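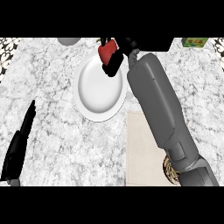

웨바우(Wevau)는 집에서 하는 요리와 상차림을 가르치는 작은 학교입니다. 우리는 식당에서 일할 요리사를 키우지 않고, 퇴근 후에 자기 부엌에서 저녁을 만들어야 하는 사람들을 가르칩니다. 수업은 언제나 한국어로 진행합니다. 첫 수업의 첫 시간에는 불을 켜지 않고 그릇을 봅니다. 흰색과 회색이 섞인 대리석 위에 무늬 없는 흰 타원형 접시가 비어 있고, 그 위쪽 가장자리에 토마토처럼 진한 빨간색이 하나 다가와 있으면, 눈은 먼저 그 빨간색으로 갑니다. 그 다음에야 접시가 세로로 긴 모양이라는 것을 알아차립니다. 음식을 담는 공부는 눈이 움직이는 이 순서를 아는 것에서 시작한다고 우리는 생각합니다. 무엇을 어디에 놓을지 정하기 전에 접시의 비어 있는 부분을 오래 보는 습관을 권하고 싶습니다.

학교의 시작

저는 우리엘 비야세뇨르입니다. 웨바우를 만들었고 지금도 기초반을 맡고 있습니다. 한국어는 저의 세 번째 언어입니다. 이 글도 제가 직접 썼기 때문에 조금 딱딱하게 읽히는 문장이 있을 것입니다. 동료들이 고쳐 주겠다고 했지만, 맞춤법만 부탁하고 문장은 그대로 두었습니다.

저는 어렸을 때 할머니의 부엌에서 콩을 고르는 일을 했습니다. 쟁반에 콩을 펴고 작은 돌과 깨진 콩을 골라내는 일입니다. 재미있는 일은 아니었습니다. 그런데 나중에 다른 나라에서 혼자 살면서 음식을 만들게 되었을 때, 제가 가장 자신 있게 할 수 있는 일이 재료를 고르는 것이라는 사실을 알았습니다. 칼질은 서툴렀고 간은 자주 틀렸습니다. 그래도 좋은 콩과 오래된 콩은 손으로 만지면 구별할 수 있었습니다.

한국 음식을 배운 것은 하숙집에서입니다. 주인아주머니는 양을 말할 때 숟가락이나 컵을 쓰지 않으셨습니다. "적당히"라고 하셨습니다. 저는 이 말이 정말 어려웠습니다. 사전에는 "정도에 알맞게"라고 쓰여 있었는데, 그 정도를 모르는 사람에게는 도움이 되지 않는 설명이었습니다. 그래서 저는 아주머니가 소금을 넣기 전과 넣은 후에 소금 통의 무게를 재서 공책에 적었습니다. 아주머니는 많이 웃으셨지만 한 번도 하지 말라고 하지 않으셨습니다. 한 해가 지나니 국마다, 나물마다 소금의 양이 모였고, 그 공책이 우리 학교의 첫 교재가 되었습니다.

처음에는 제 집에서 친구 네 명을 가르쳤습니다. 식탁이 작아서 두 명은 서서 먹었습니다. 그 친구들이 다른 친구를 데려왔고, 이웃이 계단에서 냄새를 맡고 문을 두드린 일도 있었습니다. 더는 집에서 할 수 없게 되어서 플란도스소프에 있는 옛 세탁소 자리를 빌렸습니다. 바닥에 배수구가 있고 물이 잘 나오는 것이 마음에 들었습니다. 벽의 칠은 우리가 직접 했습니다. 한쪽 벽의 색이 다른 벽보다 조금 어두운 것은 페인트를 두 번에 나누어 샀는데 번호를 잘못 적어 갔기 때문입니다.

이름에 대하여

웨바우라는 이름의 뜻을 묻는 분이 많습니다. 특별한 뜻은 없습니다. 처음 모인 친구들이 각자 좋아하는 글자를 종이에 썼고, 그것을 이어 보니 발음하기 좋은 것이 하나 나왔습니다. 전화로 이름을 말하면 열 번 중에 아홉 번은 다시 물어보십니다. 바꿀까 생각한 때도 있었지만 간판을 이미 만들었습니다.

무엇을 가르치는가

수업은 기초반, 계절반, 저장 음식반, 상차림반으로 나뉩니다. 어느 반이든 처음 오시는 분은 기초반의 첫 두 시간을 함께 들으셔야 합니다. 이미 요리를 잘하시는 분도 같습니다. 칼을 잡는 법과 도마를 놓는 자리, 뜨거운 냄비를 들고 지나갈 때 옆 사람에게 말하는 법을 서로 맞추어야 안전하기 때문입니다.

기초반

쌀을 씻는 일에서 시작합니다. 밥, 국, 나물 세 가지, 달걀, 두부, 생선 한 가지를 배웁니다. 고기는 마지막 주에 합니다. 기초반에서는 같은 음식을 여러 번 만듭니다. 시금치나물을 세 번 만들면 지루하다고 하시는 분도 있습니다. 첫 번째는 설명대로 만들고, 두 번째는 데치는 시간을 일부러 길게 하고, 세 번째는 각자 원하는 대로 합니다. 너무 오래 데친 시금치를 자기 입으로 먹어 보면 그 다음부터는 시계를 보게 됩니다.

간을 보는 연습도 따로 합니다. 물에 소금을 조금씩 다르게 녹여 작은 그릇에 담고, 싱거운 순서대로 놓습니다. 쉬울 것 같지만 배가 고플 때와 부를 때의 결과가 다르고, 커피를 마신 뒤에는 또 달라집니다. 자기 혀가 언제 믿을 만한지 알아두면 집에서 도움이 많이 됩니다. 저는 감기에 걸린 날에는 간을 보지 않고 저울만 믿습니다.

계절반

계절반은 그 주에 시장에 나온 재료를 보고 내용을 정합니다. 그래서 미리 식단표를 드릴 수 없습니다. 봄에는 쓴맛이 나는 나물을 많이 쓰고, 7월에는 오이, 가지, 토마토, 고추, 애호박처럼 물이 많은 채소를 씁니다. 여름 채소는 소금에 언제 절이느냐에 따라 씹는 느낌이 완전히 달라집니다. 가을에는 버섯과 뿌리채소를, 겨울에는 말린 나물과 무를 주로 합니다.

토마토에 대해서는 할 말이 조금 더 있습니다. 집에 사 가신 토마토가 덜 익었으면 꼭지를 아래로 하고 서로 닿지 않게 놓아 두시기 바랍니다. 잘 익은 다음에는 빨리 드시는 것이 좋습니다. 썰어서 바로 소금을 뿌리면 물이 나오는데, 이 물을 버리는 분이 많습니다. 우리는 그 물에 식초와 참기름을 조금 넣어 국수를 비빕니다. 하숙집 아주머니께 배운 것은 아니고, 어느 더운 날 수업에서 남은 물을 학생 한 분이 맛보신 다음에 만들어진 음식입니다.

저장 음식반

저장 음식반은 호비타 나바 선생님이 가르칩니다. 장아찌, 피클, 잼, 말린 채소, 그리고 늦가을에는 김치입니다. 호비타 선생님은 유리병을 소독하는 방법을 설명하는 데에 한 시간을 다 씁니다. 잘못 보관한 음식은 사람을 아프게 할 수 있으니 저는 그 한 시간이 길다고 생각하지 않습니다. 병마다 만든 날짜와 만든 사람의 이름을 써서 붙이고, 글씨를 읽을 수 없는 병은 열지 않고 버립니다. 이 규칙에는 예외가 없습니다. 제가 쓴 글씨 때문에 매실 병 하나를 버린 일도 있습니다.

김치를 담그는 날에는 아침 일찍 모입니다. 배추를 절이는 일은 전날 저녁에 호비타 선생님과 졸업생들이 해 둡니다. 양념은 세 가지로 나누어 만듭니다. 젓갈이 들어간 것, 젓갈이 없는 것, 그리고 고춧가루를 아주 적게 쓴 것입니다. 각자 가지고 온 통에 담아 가시면 됩니다. 통은 생각하시는 것보다 한 단계 큰 것으로 가져오시기 바랍니다. 가득 채우면 익으면서 국물이 넘칩니다.

상차림반

상차림반은 추이시멍 선생님의 반입니다. 요리를 하지 않는 유일한 반이어서, 등록하시는 분들이 처음에는 의심을 하십니다. 접시 고르기, 담기, 상 위의 자리 정하기, 그리고 치우는 순서를 배웁니다. 시멍 선생님은 비싼 그릇을 권하지 않습니다. 수업에서 가장 자주 쓰는 것은 무늬가 없는 흰 그릇입니다. 둥근 접시는 어느 쪽으로 놓아도 같지만 타원형은 방향을 정해야 합니다. 가로로 놓으면 나누어 먹기 편하고, 세로로 놓으면 좁은 상에 여러 개를 놓을 수 있습니다. 생선은 가로가 자연스럽고, 길게 썬 채소는 세로도 괜찮습니다. 정답이 있는 것은 아닙니다.

색에 대해서도 이야기합니다. 빨간색은 강한 색이어서 한 상에 많이 있으면 서로 싸웁니다. 한국 음식에는 고춧가루가 들어간 것이 많으니까 빨간 반찬을 한쪽에 모으지 말고 떨어뜨려 놓는 것이 보기에도 좋고 젓가락도 고르게 갑니다. 접시의 가장자리는 비워 두는 편이 깨끗해 보입니다. 그렇지만 식구가 많은 집에서 언제나 그렇게 담을 수는 없습니다. 시멍 선생님도 자기 집에서는 냄비를 그대로 상에 올린다고 하셨습니다.

가르치는 사람들

우리엘 비야세뇨르
기초반을 맡고 있습니다. 국과 콩 음식을 좋아합니다. 튀김은 지금도 자신이 없어서 튀김이 있는 날에는 다른 선생님과 같이 수업을 합니다.

호비타 나바
저장 음식반 담당입니다. 식품 검사실에서 오래 일한 뒤에 우리 학교에 오셨습니다. 온도계를 항상 두 개 가지고 다니십니다. 가지 말리는 법에 대해 질문하시면 답이 길어지니 시간이 있을 때 물어보시기 바랍니다.

추이시멍
상차림반과 가을의 계절반을 가르칩니다. 도자기를 공부했고, 학교에서 쓰는 그릇 가운데 작은 종지들은 시멍 선생님이 만든 것입니다. 크기가 조금씩 다릅니다.

래퍼티 머카도
봄과 여름, 겨울의 계절반을 가르치고 시장에서 재료를 사 오는 일도 합니다. 계절반의 내용은 사실상 래퍼티 선생님이 새벽에 무엇을 샀는지에 따라 정해집니다. 생선을 손질하는 솜씨가 우리 중에서 가장 좋습니다.

오레스트 크라우추크
등록과 회계, 시설을 맡고 있습니다. 전화를 받는 사람이 대부분 오레스트입니다. 빵을 잘 굽지만 우리 학교에는 빵 수업이 없어서 직원들만 먹고 있습니다. 빵 수업을 열어 달라는 요청을 여러 번 받았는데, 본인이 아직 준비가 되지 않았다고 합니다.

학교의 공간

부엌의 넓이는 67제곱미터입니다. 조리대가 여섯 개 있고, 한 조리대를 두 사람이 같이 씁니다. 그래서 한 반의 정원은 열두 명입니다. 더 받을 수 있지 않느냐는 말씀도 듣지만, 열두 명이 넘으면 뒤에 계신 분이 냄비 속을 볼 수 없습니다. 싱크대 앞은 언제나 조금 복잡합니다. 설거지는 자기가 쓴 것을 자기가 합니다. 수세미는 기름이 있는 것과 없는 것을 구별해서 쓰시고, 칼은 물속에 담가 두지 마십시오.

부엌 옆에는 작은 책방이 있습니다. 요리책 1,000권이 있고, 절반 조금 넘는 책이 한국어입니다. 나머지는 스페인어, 중국어, 우크라이나어, 영어 책입니다. 학생은 한 번에 두 권까지 빌릴 수 있습니다. 국물이 묻은 책을 돌려주셔도 우리는 화를 내지 않습니다. 요리책에 얼룩이 있으면 그 쪽의 음식을 누군가 만들어 보았다는 뜻이어서, 어떤 학생은 얼룩이 많은 쪽부터 찾아봅니다. 다만 책장이 서로 붙기 전에 닦아 주시면 고맙겠습니다.

책방의 서랍에는 조리법 카드가 3,010장 들어 있습니다. 하숙집에서 쓴 제 공책을 옮겨 적은 것이 처음 부분이고, 그 뒤는 선생님들과 학생들이 한 장씩 더한 것입니다. 같은 된장찌개라도 쓴 사람이 다르면 따로 보관합니다. 카드에는 재료의 양을 그램으로 적고, 뒷면에는 잘못된 경험을 적습니다. "감자를 너무 크게 썰었음", "손님이 늦게 와서 다 불었음" 같은 내용입니다. 저는 뒷면을 읽는 것을 더 좋아합니다.

두 번째 장소는 플로드사이드의 텃밭입니다. 학교에서 버스로 다섯 정류장을 가야 합니다. 상추, 깻잎, 쪽파, 고추, 호박을 심고, 물 주는 순서는 등록한 학생과 직원이 나누어서 합니다. 밭에서 나는 것만으로 수업을 할 수는 없습니다. 양이 많지 않고, 달팽이도 같이 먹습니다. 그래도 깻잎은 여름 내내 사지 않아도 될 만큼 나옵니다. 밭일은 수업료에 들어 있지 않고 의무도 아닙니다.

에반젤리스타 저녁 식사

한 달에 한 번, 에반젤리스타라고 부르는 저녁 식사가 있습니다. 처음 이 식사를 한 골목의 이름에서 온 것입니다. 졸업생과 지금 배우는 학생이 함께 음식을 한 가지씩 가져와서 먹습니다. 무엇을 가져올지 미리 정하지 않습니다. 그래서 어느 달에는 잡채가 다섯 접시나 나왔고, 밥이 하나도 없던 달도 있었습니다. 밥이 없던 날 이후로 밥은 학교에서 준비합니다.

이 식사에서는 음식을 만든 분이 짧게 이야기를 합니다. 길게 하지 않으셔도 되고, 말하는 것이 부담스러우면 카드에 적어서 접시 옆에 두시면 됩니다. 알레르기가 있는 분을 위해서 견과류, 새우, 게, 밀, 달걀, 우유가 들어간 음식은 꼭 표시를 해 주십시오. 손님을 한 분 데려오실 수 있습니다. 아이들은 수에 넣지 않습니다.

누가 배우러 오는가

지난 학기에는 모두 121명이 배웠습니다. 결혼을 앞둔 분도 있고, 오래 함께 산 배우자가 먼저 세상을 떠나서 처음으로 부엌에 서게 된 분도 있습니다. 외국에서 와서 저처럼 "적당히"라는 말 앞에서 멈춘 분들도 오십니다. 의사에게 싱겁게 먹으라는 말을 듣고 오신 분에게는 소금의 양을 줄인 카드를 따로 드리고 있습니다. 다만 우리는 의료인이 아니므로, 병이 있으신 분은 먹어도 되는 것과 안 되는 것을 병원에 먼저 확인하고 오셔야 합니다.

한국어가 아직 어려운 분도 환영합니다. 수업에서 쓰는 동사는 많지 않습니다. 썰다, 다지다, 데치다, 볶다, 조리다, 무치다, 찌다, 식히다 같은 말을 첫날에 종이로 드립니다. "다지다"와 "썰다"의 차이는 마늘 한 쪽이면 이해할 수 있습니다. 저는 "조리다"와 "졸이다"를 지금도 쓰기 전에 한 번 더 생각합니다.

수업료와 장학 자리

수업료에는 재료비, 앞치마 빌리는 값, 카드 인쇄비가 들어 있습니다. 칼은 학교 것을 쓰셔도 되고 자기 것을 가져오셔도 됩니다. 가져오실 때에는 칼날을 꼭 싸서 가방에 넣어 주십시오. 학기가 시작하기 일주일 전까지 취소하시면 전부 돌려 드리고, 그 후에는 남은 수업의 절반을 돌려 드립니다. 몸이 아파서 빠진 수업은 같은 학기의 다른 반에 자리가 있을 때 들으실 수 있습니다.

반마다 한 자리는 수업료를 받지 않는 자리입니다. 신청서에 이유를 쓰는 칸이 없습니다. 필요하다고 체크만 하시면 됩니다. 신청하신 분이 두 분 이상이면 먼저 신청하신 순서대로 하고, 다음 분은 다음 학기에 자리를 드립니다. 누가 그 자리에서 배우는지는 오레스트만 알고 있고 선생님들은 모릅니다.

우리가 하지 않는 것

출장 요리와 잔치 음식 주문은 받지 않습니다. 조리사 자격시험 준비도 하지 않으니, 시험이 목적이신 분은 다른 학원을 찾으시는 것이 좋겠습니다. 그릇이나 냄비를 판매하지도 않습니다. 어떤 냄비를 사야 하는지 물으시면 지금 가지고 계신 냄비를 먼저 가져와 보시라고 말씀드립니다. 대부분은 바닥을 잘 닦고 불을 조금 줄이면 더 쓸 수 있습니다.

살을 빼는 음식이나 특정한 병에 좋다는 음식도 가르치지 않습니다. 우리가 잘 모르는 일이기 때문입니다.

오시는 길과 연락

학교는 플란도스소프 시장의 북쪽 문에서 걸어서 4분 거리에 있습니다. 초록색 문이고, 옛 세탁소의 간판을 아직 떼지 않아서 지나치는 분이 많습니다. 그 간판 밑에 우리 간판이 작게 있습니다. 주차할 곳은 없습니다. 자전거는 뒷마당에 세우실 수 있습니다. 입구에 계단이 두 개 있는데, 미리 전화를 주시면 경사판을 놓아 드립니다.

수업을 보고 나서 결정하고 싶은 분은 기초반을 한 번 구경하실 수 있습니다. 구경하시는 분의 의자는 창문 옆에 있습니다. 만든 음식은 같이 드시고 가셔도 됩니다. 전화는 수업이 없는 시간에 받기 때문에 바로 연결되지 않을 수 있습니다. 이름과 번호를 남겨 주시면 오레스트가 다음 날까지 전화를 드립니다.

7월에 시작하는 계절반은 지금 신청을 받고 있고, 저장 음식반은 자리가 차서 대기 명단에만 올려 드릴 수 있습니다.

마지막으로 고친 날: 2020-06-05
글: 우리엘 비야세뇨르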